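A Tuesday at Harkik

I'd been promising myself a trip to Harkik ever since a friend at Grenditz told me how much of their week goes into showing robots how to do ordinary jobs. An invitation finally came in August, and I was on the early train with a cheese roll and far too many questions.

Senthil Venkataraman met me at the door and was kindness itself, even when I asked him to explain the same thing twice (it was the coffee, I hadn't had any). He looks after the gathering side of things, meaning the long, patient business of having people guide the arms through a task by hand, over and over, so that a learning system has something to copy. Each go is called an episode. The shelf-stacking set they had just closed came to 574 of them, and the next one up, a folding task they're doing with Mahlangu, already stood at 707 and wasn't nearly finished.

What I hadn't expected was how sociable it all is. I'd pictured headsets and silence, and instead there was a good deal of chatter between goes, then everyone settling down when a new episode began. The hand-held controllers are jointed, so when you bend your wrist the arm more or less bends with you – a lovely thing to watch, and a bit uncanny the first time.
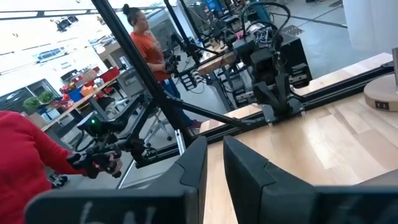

Do the clumsy attempts get thrown away? Most are kept, with a note of what went wrong, and only the ones where the recording itself failed are deleted.

Senthil let me have a try after lunch. I was dreadful! My job was to pick up a cloth and lay it flat, and I managed it on the second go with a crease you could have posted a letter through. He saved it all the same and typed "visitor, slow" next to it, so I suppose I'm in there somewhere.

We finished in the little review room, where somebody watches every episode back and marks where each step starts and stops. They had 61 left to get through before going home, and I felt rather guilty for taking up so much of the afternoon. The marking program is called Skereck, and it's plain to look at but quick once you know the keys.

If you're ever asked along, do go, and wear comfortable shoes as there's a lot of standing. I caught the ten past five with a borrowed umbrella, which I still need to post back.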